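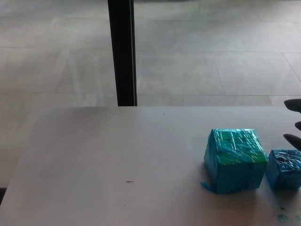 Bench picking by robot is the job of lifting small goods off a table, one at a time, and putting them where the packers need them, done by a mechanical hand instead of a person's. I packed at Dikby, in Jotthorpe, long before we had any of it, and I've kept this entry for the Plusura workplace encyclopedia going ever since our first cell was switched on. It sounds like the easiest job in the building! Then you look at what the hand has to deal with: two blocks in shiny blue film, nearly touching, one bigger than the other, and a loose flap of wrap sticking out at the bottom corner of the big one. A person closes a hand around something like that without a thought. For a gripper it's a whole morning of setup, and for the people around it, it's a different kind of workday.

Names for it

On paper the thing is called a picking cell. At Dikby everybody says "the Gezer," after the software that runs it, and I'll do the same in this article (I've tried writing "the cell" and it makes me think of prisons). Some other shops say "pick arm" or just "the arm." A "nudge" is when the fingers push an item without closing on it, a "double" is when two items come up together, and a "hang" is when the arm stops and waits for a person to tell it what to do. You'll hear "hang" shouted across the floor quite a bit.

What gets picked

Our catalog at Dikby has 978 items in it, and the Gezer handles only the squarish, wrapped ones. Loose goods, bottles and anything in a soft bag still go by hand. Wrapped blocks seemed like the natural place to start, being more or less cubes, but film is a nuisance. It crinkles, and every crinkle throws back a little streak of light, so the edge a camera thinks it has found may be a fold on top of the block. We changed the lamps over our benches twice, and the second set (duller, hung farther apart) cut the hangs more than any software update did.

Spacing matters too. Blocks set close together leave very little room for a finger to go down between them. The usual answers are to come in from the open side, or to have whoever loads the bench leave a gap. Guess which one is cheaper. Leaving a gap became part of the loading job at Dikby in our first month, and it's the habit new people forget most.

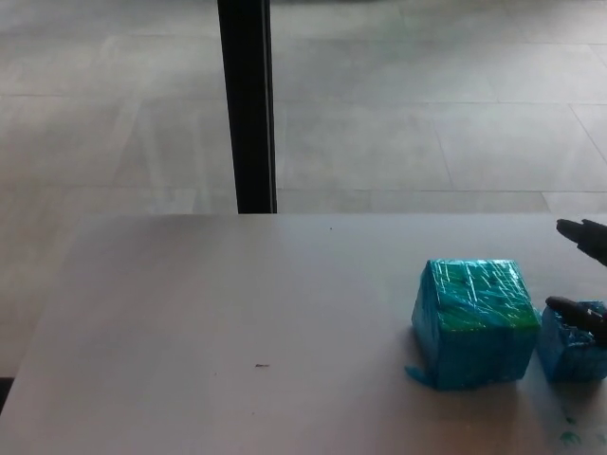
What changes for the people on the floor

There were 16 of us on packing when the Gezer came in, and there are 16 now, though I don't want to make that sound like a law of nature. Jotthorpe has other shops where it went differently. What changed at ours was who does what, and how tired you are in which part of your body at the end of it.

Before, each packer picked, checked, boxed and labeled. After, the jobs split. A loader sets goods out on the bench. A minder watches the arm, clears hangs and wipes down the table between lots. The boxers take what the arm delivers. My wrists are much better for it! My eyes are worse, and I'd say the same for most people who mind for a full shift, so we swap every two hours and I'd push hard for that anywhere a cell is going in.

The pay question came up right away. Minding was first treated as the light job and paid at the packing rate, but clearing a hang properly takes training, and a minder who does it badly can stop the line for half the afternoon. We got a separate minder's rate the following July. If you're reading this because your own place is about to buy one, ask about the rate early, while people are still excited about the machine.

The talking changed as well, and I didn't see that coming. Four packers at one table used to gossip from clock-in to lunch. A minder stands alone with the arm, half listening for it to stop, and it can be a long two hours. We moved the loading table around so the loader and the minder face each other, which helped a lot.

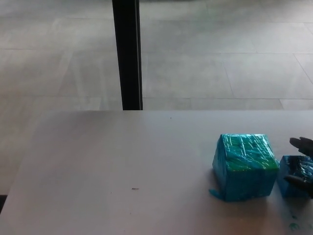
New minders sometimes complain that it's still a lonely spot, and they're right, so we pair them with an experienced loader for their first few weeks.

How much it picks

On a good shift our Gezer moves 500 blocks. A quick packer could beat that before lunch, and several of us did, loudly, in the first week. The arm's advantage is that the last hour looks just like the first. Orders of more than 2000 blocks used to mean overtime and sore hands, and now they mean loading the bench and letting it run through the evening with one minder on.

Keeping the bench

Housekeeping gets its own section because it's where most of our trouble came from. Smudges and specks build up on a pale tabletop, and a mark that a packer would ignore can confuse a camera that's looking for the edge of something. Our routine is a dry cloth between lots and a damp one at the end of the shift. Fingertips get wiped too, with the arm powered down, always. Loose flaps of film should be pressed flat or tucked under by the loader. Tape is not used at Dikby anymore after one lot went out with tape stuck on the wrong side of every label.

See also: bench lighting; minder (job); hand packing; shift rotation.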